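Why Are Snack Bags Shiny on the Inside?

From the Otby Kids' Pages: How Everyday Things Work

Open a bag of chips and look down into it. The inside is probably silver. Coffee bags are often like this too, and so are many bags of nuts, dried fruit and pet treats. The silver part has a job to do, and so does every other part of the bag.

What is food hiding from?

Three things in the world around us can spoil dry food: air, water and light.

Air has a gas in it called oxygen. You need oxygen to breathe, but it is not good for the oils in food. When oxygen mixes with the oil in a nut or a chip for a long time, the oil starts to taste bitter and smell a bit like old crayons. The word for this is "rancid."

Water is in the air too, even when you can't see it. A cracker left out on the counter soaks up some of that water and goes soft. Scientists call water in the air "humidity." On a damp summer day there is more of it, and crackers go soft faster.

Light can fade colors and change flavors. It can also break down some vitamins.

A bag made of layers

The wall of a pouch feels like one thin sheet, but it is usually several sheets stuck together. Each one is called a layer.

The outside layer is the one you touch. It is tough, and it holds the ink for the words and pictures.

The middle or inside layer may be shiny. Sometimes it is real aluminum foil, like the foil in a kitchen drawer. Sometimes it is plastic with a coat of aluminum so thin that you could not peel it off if you tried. Both kinds slow down air and water, and both keep out most light.

The layer that touches the food is nearly always clear plastic. You don't notice it because you see right through it to the silver. When the factory presses two hot bars on the edges of the bag, this clear layer melts a little and sticks to itself. That makes the seam.

Why some bags stand up

A flat bag falls over. A stand-up pouch has an extra piece of material folded into the bottom. When the food goes in, the fold spreads out and makes a base -- a bit like a foot.

The zipper

Many pouches can be closed again. Near the top there is a zipper, but it has no slider like the one on your jacket. One side has a ridge and the other side has a groove. When you squeeze them together, the ridge snaps into the groove. Crumbs are the zipper's enemy. If a crumb gets stuck in the groove, air can sneak in.

Look inside one

Foil creases easily and the creases stay. Every fold points a different way, so each one bounces light in its own direction. One crease looks bright and the one beside it looks gray, even though they are made of the same stuff.

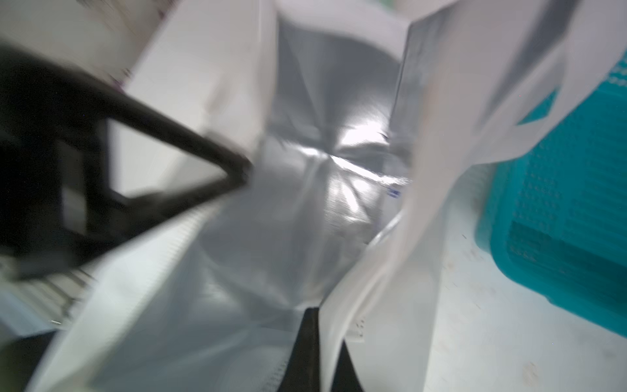
Rahel Trummer wrote to us that her class in Clunirham kept crackers in two places, a zipped silver pouch and an open bowl. After 4 days the ones in the bowl bent before they broke, and the ones in the pouch still snapped. She adds that the children wanted to eat the leftovers and were told no.

Try it yourself

You will need an empty silver pouch with a zipper, a clear zip bag, a bowl and some plain crackers. Ask a grown-up before you start.

1. Wash and dry the pouch. It must be completely dry.
2. Put a few crackers in the pouch, a few in the clear bag and a few in the bowl.
3. Press both zippers shut from one end to the other.
4. Wait 8 days.
5. Break one cracker from each place and listen.

Write down what you hear. If the clear bag does just as well as the silver one, try again for longer. Air and water get through plastic slowly.

Can it be recycled?

Often it can't. The layers are stuck together very tightly and are hard to pull apart, so many towns ask people to put these bags in the trash. Some stores have a collection box. Check the rules where you live.

Words to know

Humidity: water in the air that you can't see.
Layer: one sheet in a stack of sheets.
Rancid: what we call oil or fat that has gone bad.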